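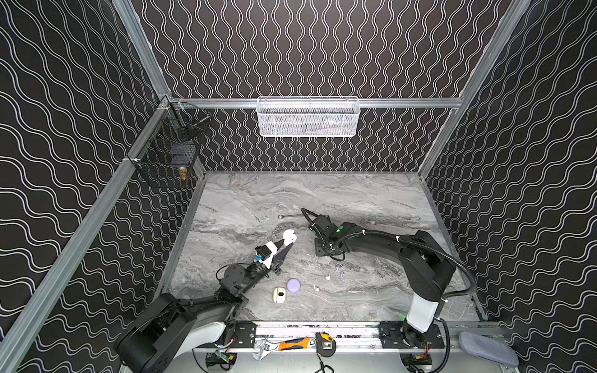

*A chrome wrench on a grey marble-patterned worktop, with wire baskets on the walls behind.*

# Generations Are a Poor Way to Teach the Recent Past

The revised history syllabus circulated to schools in September asks pupils to study the second half of the twentieth century through its generations. The post-war generation is followed by the children of prosperity, and these in turn by the generation of the screen. Each is given a character, a set of formative events and a list of suitable sources. The intention is plainly to make recent history feel closer to the young, and it deserves respect. The method, in the view of this writer, should be reconsidered before the syllabus is adopted.

A generation is a convenient label for people born within a certain span of years. It tells us when they were young. It tells us very little about what they did, what they owned, whom they obeyed or what they feared. A farm labourer and the daughter of a notary, born in the same week and baptised in the same church, may have shared almost nothing after the age of six. To place both under one heading and then to describe that heading as restless or dutiful is to describe one of them, usually the one who left letters.

The difficulty became clear in the oral history collection at Orarico, which holds 200 interviews recorded over several decades. Leonie Auer, who catalogued the collection, was asked to add a generational category to each entry so that schools could search by it. She reported that the speakers seldom used such terms of themselves. They dated their lives by other things: the closing of the dye works, the arrival of the bus, a father's illness, the year the school at Zwahlen took girls in the upper classes. Where the word "generation" did appear, it was most often used of other people, and not kindly.

It will be objected that every division of the past is artificial, and that teachers must divide it somehow. Flurina Oberholzer made this argument well in her reply to the consultation. A reign or a century is no more natural than a generation, she wrote, and pupils of fourteen need some frame on which to hang a large quantity of material. The point is a fair one. A reign, however, does not pretend to have a temperament. When we speak of a decade or a ministry we may still ask who gained by it and who lost. A generation arrives in the classroom with its personality already settled, and pupils are asked to find the evidence that suits it.

There is also the matter of sources. The proposed reader runs to four chapters and draws heavily on magazines, advertisements and popular song. These are proper materials for the historian. They were also made by people with something to sell, and the idea of a united and distinctive youth was among the things they sold. A pupil who is shown an advertisement for motor scooters should learn to ask how many households in the district could have bought one. In Posora, according to the parish survey compiled by Engelbert Kofler, a town of 3,000 people had two families with a private telephone at a time when the reader describes the young as "connected as never before".

A better course is open to us. The syllabus might be arranged by changes that can be dated and examined: work, housing, schooling, the movement of people from one valley to another. Within each, pupils could compare the old and the young, the owner and the tenant, those who stayed and those who went away. Age would keep its place as one circumstance among several. The interviews at Orarico could be used as they stand, in the speakers' own order.

Such an arrangement would ask more of teachers, and it would be wrong to pretend otherwise. The generational scheme can be taught from the reader alone. The alternative requires access to local records and some time in which to prepare them, and the present allowance for preparation is meagre. Any authority that wishes to see recent history taught properly must be willing to pay for those hours.

The consultation remains open until the end of term. Schools that have reservations are urged to submit them in writing, with examples from their own districts wherever these can be found.

*Regula Baumgartner*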